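About Us

Hi, and welcome! I'm one of the people who run the Farmont Robotics Club, and I got handed the job of rewriting this page because the old one still said we were "hoping to find a permanent space soon." We found one. We've been in the Flakville building long enough to have opinions about the parking.

The club is for anyone who wants to teach robots to do ordinary things around a home. Some of us are students, some work in unrelated jobs and come over after dinner, and a few signed up because a son or daughter did and then outlasted them. You don't need to know how to code when you start. You do need to be 14 or older, and you need to be okay with doing the same small task many times in a row.

Our big project right now is called Besnard. It's our entry for the Skakholm Challenge, where student and hobby teams train a robot on household chores and then let it loose in a room it has never seen (terrifying, and so much fun). Besnard's chores all happen at a dressing table: opening drawers, putting things away, moving small items from one spot to another.
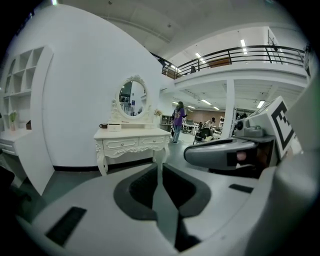
We teach by doing. A club member takes a pair of hand-held grippers and does the chore the way we want the robot to do it, and the recording goes into the pile we train on. Each run is called an episode, and our goal is 2,000 of them before the challenge in January. As of 10/29/21 we're at 1,549, and I check that number way more often than I should.

People ask me why we practice on furniture when we could be using nice plain boxes on a lab bench. Well, homes don't have lab benches! They have curvy legs and fussy little knobs and drawers that need a gentle pull. Our first season was all foam blocks, and we got very good at foam blocks, and then we went to a regional meet and came in second to last because the task was a kitchen cabinet. I'm still a bit sore about it.

A normal evening goes something like this. We sign out the gear, do a quick calibration, and agree on the task list. Then people pair up, one on grippers and one on notes, and swap when the first person's wrists get tired. Notes matter more than new members expect. If you bumped the table or forgot to put things back where they started, write it down, even if it's embarrassing. We throw out bad episodes all the time and it's no big deal.
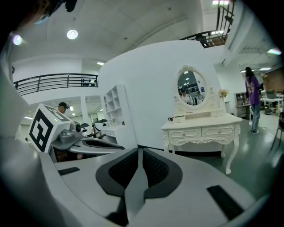
The other half of the club is the training crew, who take what we've recorded and turn it into something the robot can use. They're a patient bunch. They run the models overnight, come back with charts, and tell the rest of us what to record more of. Lately it's been drawers, drawers, drawers. Opening one is fine. Closing one all the way without shoving the whole table is the thing we argue over at every meeting, and I suspect we'll be arguing over it until the day we leave for Skakholm.

My own advice if you're just starting on the grippers: slow down. Everybody goes too fast the first night (I did, and my early episodes are kept on file as a warning). Line up both hands before you touch anything, keep your elbows loose, and let the fingers do the work.

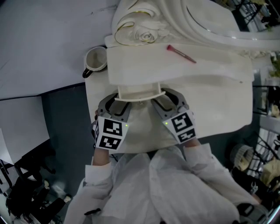
Dues are $129 a season, which covers your access to the gear, your spot on the team and a club T-shirt that runs small, so size up. If the cost is a problem, write to us and we'll work it out, no forms and no fuss. We'd much rather have you here.

Visitors are welcome at any open session. Wear comfortable shoes, tie back long sleeves if they tend to get in your way, and come in by the side entrance, as the front one sticks. New members can join up until the end of the season, though if you want to travel with the Besnard team you'll need to have recorded with us beforehand. Use the contact form to let us know you're coming and we'll save you a turn on the grippers!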